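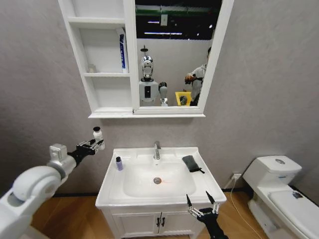 Bathroom Tidying with a Two-Armed Humanoid
Project report, Robotics Practicum, Group 4
Jana Bauerfeind, Odair Moura, Mwanahawa Mwakalinga
Advisor: Gunther Haberkorn

1. Task

Our group was assigned the bathroom in the practice apartment at Wedcombe. The other groups had the kitchen and the hallway. The goal was for the robot to pick up small toiletries from the rim of the sink and put them on the open shelves next to the mirror, under remote control by one of us. We recorded every attempt and then trained a policy, Bikis, on the recordings.

We worked from November until the end of the term. Most sessions were in the evening, when the hall was free.

2. Setup

The robot has two arms with a two-finger gripper on each, and a camera in the head. All of our recordings use the head camera. We asked for wrist cameras as well, but they were already in use by the kitchen group.

The vanity has a white ceramic basin with a single-lever faucet at the back. The mirror cabinet hangs above it, with the open shelves on the left side and the mirror on the right. We used small bottles, boxed tubes and a dark gray pad. Bottles could start on either rim of the sink. The operator chose which arm to use.

Odair wrote the recording script. Mwanahawa did most of the operating, and Jana checked and labeled the recordings. Gunther Ostermann from the workshop showed us how to recalibrate the arms, and we did this before each session after the first week.

3. Data

We recorded 700 attempts and kept 369 for training. An attempt was dropped if the object fell, if the operator had to start over, or if the recording had missing camera images. The missing images were our own fault. The script wrote to a network drive at first, and it could not keep up. After Odair changed it to write to the local disk the problem went away, but by then we had lost most of two sessions.

4. Problems

White bottles on a white sink. The labeling tool often lost the outline of a white bottle when it stood in front of the basin. Jana corrected these by hand. Bottles with a dark cap were easier, and we used more of them later on.

The mirror. The robot and the operator both show up in it. Our first person detector counted the reflection as someone standing behind the wall and paused the arm. We masked the mirror area for the detector only. The policy still gets the full image.

Shelf height. The upper shelf is close to the limit of what the arm can reach with the gripper held level. Tall objects touched the shelf above or tipped on the way in. We moved the base closer to the vanity, which helped, but then the free arm sometimes bumped the front edge of the sink. In the end we had the operator park the free gripper low in front of the sink before lifting.

Grip force. The default force dented the thin plastic bottles. We lowered it in two steps and wrote the final value in the lab notebook.

5. Results

The trained policy completed 53 percent of the test runs without help. Bottles starting on the left rim went better than bottles on the right. The pad was the worst object. It folds when the fingers close on it, and the policy often let go too early.

6. Open items

The lower shelf was hardly used in our data and should get its own set of recordings. The next group should also vary the lighting, as we always had the ceiling lights on. The script, the labels and the notebook are in the Hinport folder on the course server.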